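# Quartz watch stops overnight, runs again when shaken – battery or movement?

**Seidu Amegashie**, Nitcombe

I have a three-hand quartz watch with a date, bought second-hand. It keeps good time while I wear it. If I leave it on the bedside shelf it stops at some point in the night, usually between midnight and four, and starts again when I pick it up or give it a light knock. The second hand does not jump in four-second steps, so the low battery warning, if this movement has one, is not showing.

I have already changed the battery once. The old cell read 1.49 V on a cheap multimeter and the new one read 1.56 V, both with no load. The fault did not change. The case back is a snap fit and the gasket looks sound.

Is it worth having the movement cleaned, or is replacement the normal course? I would also like to know why it fails at night and never in the day. The room is cool but not cold.

---

**Máté Nyitrai**

The time of night is the useful part of your report. On a three-hand movement with a date, the calendar train starts to engage some hours before the date changes. During that period the stepping motor has to turn the date driving wheel as well as the hands, and the load on it goes up. A clean movement has enough torque in hand. One with dried oil, or with a fibre in the train, does not, and the rotor fails to complete its step. A knock is enough to help it over the tight spot.

You can check this without opening the case. Pull the crown out to the time-setting position, set the watch to 9 in the evening by its own calendar, push the crown home and leave it on the shelf in the morning. If it stops after three to seven hours in daylight, temperature and room conditions can be ruled out and the calendar is the likely cause. If it runs through the date change without stopping, repeat with the watch dial up, then crown down. A fault that depends on position points to a loose hand or a hand touching its neighbour.
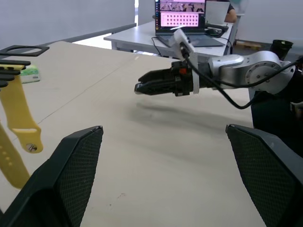
Once you have that result, measure the current. An open-circuit voltage reading says very little about a silver oxide cell, as the voltage stays nearly flat until the cell is almost spent. You need a meter with a microamp range, or a proper quartz tester, connected in series with the movement. Look up the maximum consumption on the technical sheet for your calibre. A reading well above it means the circuit is pulsing the motor harder to make up for drag in the train. A normal reading with a stopped rotor is more often dirt on the rotor magnet, usually a steel particle.

As to cleaning or replacement: for an ordinary movement with a plastic train, replacement is the normal course. The part costs less than the labour of a strip and clean. Three points to check before ordering:

- the calibre number, stamped near the coil or on the main plate
- the date position, as the same calibre is sold with the window at 3 or at 6
- the hand fitting height, which must match or the hands will foul the glass

Do not set the date with the quick-set while the calendar train is engaged. On many movements this damages the date finger, and a bent finger gives the fault you describe. With a second-hand watch that may already have happened.

---

**Bech**

Try a better battery. Had the same thing and it was the battery.

---

**Seidu Amegashie**

Thank you both. I set it to 9 in the evening after breakfast and it stopped at 12:40 by its own hands, dial up. Repeated crown down and it stopped at 1:15. It then ran for the rest of the day without trouble. I do not have a microamp range, so I have not measured the current. The date window is at 3. I will open it again for the calibre number and order a movement.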